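The Mixed Bin and the Case for Keeping It

Every institution that lends, repairs or distributes household goods will sooner or later acquire a mixed bin. It is seldom planned. A container is set down near a counter for things that have no assigned place, and within a season it has become a permanent fixture with its own habits and its own defenders. The Drallville Lending Room has operated such a bin since it opened its doors, and the question of whether it should continue has been raised often enough that a written position seems due.

The argument against the mixed bin is familiar and deserves a fair statement. Goods that are sorted can be found. Goods that are sorted can also be cleaned according to their kind, priced or lent according to their value, and withdrawn when they become unsafe. The Sallum guidelines, which this institution adopted in its second year, take sorting as their starting point and ask that every item be placed in a category at the time of receipt. Under a strict reading, an item without a category has not been received at all. It is simply on the premises.

Those guidelines were written for a larger organization than ours. Sallum receives goods by the truckload and has a hall in which to spread them out. The Lending Room receives them by the shopping bag, usually between four in the afternoon and closing, and usually from people who have a child by the hand and a bus to catch. A category is easy to assign when there are twenty items of the same kind on a table. It is much harder when there are three items of different kinds in one bag, and the next person in line is already holding out another.

It was on these grounds that Yi-chun Chou, in her report to the board last June, recommended that the mixed bin be retained as a recognized stage of intake. Her report drew on a count of 400 items taken in over the spring. The largest share went straight to a shelf, as one would hope. What remained was made up chiefly of small objects, and among small objects, toys and hand implements accounted for most of the delay. The staff did not disagree about what these things were. They disagreed about where such things belonged, and the disagreement was repeated at each shift. 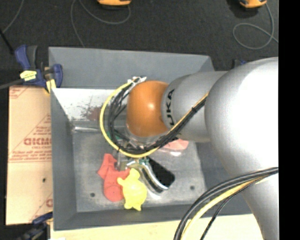

Small toys present the greater part of the difficulty. They arrive separated from the sets to which they once belonged, and a shape that would be obvious in its original box can be quite puzzling without it. An animal figure is the simplest case. A yellow turtle with a round head, a domed shell and a flipper stretched out is recognizable to any member of the staff, and to any child, at a glance. The flat coral-red piece lying partly beneath it, with uneven limbs at one end and a circle marked at the other, is a different matter, and three careful people might well send it to three different shelves. Both are toys. Only one of them has an evident home, and a system that requires an immediate answer for each will get a good answer for the first and a hasty one for the second.

Haste has consequences that are not always visible on the day. A piece placed on the wrong shelf is in practice harder to recover than a piece left unsorted. The unsorted piece will be looked at again, and the misplaced one will not, because the shelf label has declared the matter settled. Our own annual review found 19 game and puzzle pieces among the bath toys. All of them had been placed there with good intentions by someone who wished to leave the counter clear. Several of the games to which they belonged had been discarded as incomplete in the meantime.

The matter of implements is more serious, and here the critics of the mixed bin have a stronger case. A handled tool with a metal end should not be kept where a small child may reach for a toy. The board has heard this objection and accepts it. It does not follow that the bin must go. It follows that the bin must stand behind the counter, at a height that adults can use and toddlers cannot, and that anything with an edge, a point or a blade must pass directly to the locked cabinet without entering the bin at all. This has been the written rule for two years. It should be restated to every new member of the staff in their first week, and the board has asked that it be printed on the inside of the cabinet door.

There remains the question of time. A bin that is emptied regularly is a stage in a process, while a bin that is never emptied is a form of storage, and a poor one. Members will recall the episode of the Damgaard container, a deep crate kept at our former address, which was found at the time of the move to hold items received under a previous director. Some of the rubber articles at the bottom had hardened and had to be thrown away. The depth of the crate was a large part of the problem. What lay on top was handled daily and what lay beneath was not handled at all, so that the oldest items were always the last to be seen.

For this reason the board prefers a shallow, rectangular bin with a plain floor, in which few things can be hidden under others. Wear to the bin itself is of no concern. A scuffed bottom does no harm to the goods, and requests to replace a serviceable container on grounds of appearance have been declined in the past and will be declined again. Fullness is of much greater concern. Staff are asked to empty the bin once it holds more than 10 items, even if the hour is inconvenient, and to do so with a second person present where possible. Two people reach better decisions about an odd object than one, and they reach them sooner.

Some have proposed that the difficulty be solved by subdivision. The Clesix tray, with its many small compartments, was tried at the counter for a period of about 2 months. Its makers intend it for workshops, where the contents are known in advance, and it may serve very well there. At the Lending Room it produced a new kind of confusion. The compartments had been labeled before the goods arrived, and the goods did not respect the labels. Larger pieces were laid across several compartments at once. Smaller ones were put wherever there was space, and the tray took on all the faults of the mixed bin together with an appearance of order that discouraged anyone from looking into it. It has been moved to the repair bench, where it holds screws.

A further consideration concerns the families who use the room. Children who come to the counter take a lively interest in what has been brought in and not yet put away, and parents have on more than one occasion identified a piece that had defeated the staff. Knowledge of this sort is widely held in the town and costs the institution nothing to consult. It would be lost if every doubtful item were decided upon and shelved within a minute of arrival. The board does not suggest that intake be turned over to the public, and the bin is to remain on the staff side. It asks only that staff be willing to hold up a puzzling object and inquire.

The position of the board is therefore that the mixed bin be kept, that its limits be observed, and that the Sallum guidelines be read in this building as requiring a category at the time an item leaves the bin. An amended page for the staff handbook has been prepared in those terms. Comments from members may be left in writing at the front desk until the end of the month, and those concerning the height of the counter should be addressed separately, as that work is to be paid for from the building fund.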